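Open Bench Afternoon at Louro: A Review
by Mojtaba Parsa

Rating: 3 out of 5, plus a half for the coffee

I went to the Louro open bench in January expecting a robot show, and got a robot putting groceries away very slowly. This was fine. I put groceries away very slowly myself.

The machine is the Toreo, a tabletop arm with a two-finger gripper and a small camera at the wrist. Louro sells it as a kit to schools and patient hobbyists. The demo is at the back of the shop, past the 3D printers, and you'll know you've found it when you see grown adults holding their breath over an eggplant.

Setareh Ansari ran the session and deserves most of the stars. She let us pick the item, let us move it when the arm was already on its way (it did not like that), and never once used the word "seamless." When a man behind me asked if it could fold shirts, she said "no" and went on with her day. More demos should be run this way.

Now the arm. It is good at finding things on a plain light tabletop, which is the tabletop it had. The gripper closes gently and the joints are quieter than I'd feared from the Jarnau model I tried last year, a machine that sounded like a drawer of forks. Long, slim items gave it more trouble than round ones. The eggplant swung, went down, and was picked up again from what I thought was a worse angle. Setareh called this a recovery. I have called it that too, in my own kitchen.

The wrist camera feed goes to a monitor beside the bench and I'd say watch that instead of the arm. You get the green bowl, the fingers, and whatever is being carried, all at the distance of a nosy relative. Fast moves smear badly on screen, though, and I'd want a better camera before trusting it with anything small.

Setup is the weak spot. The kit manual runs to 77 pages and the first 2 are thanks. Calibration took around twenty minutes with an expert doing it, so plan your evening. The price on the card was 903, before the power supply, which is extra for reasons the card kept to itself.

Would I buy one? For a classroom, probably. For the house, I'd wait for the Gradosetti gripper add-on Setareh kept mentioning. The open bench is free, and they take walk-ins until four.

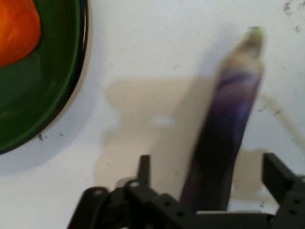 Parking is behind the building, and the side door sticks, so push.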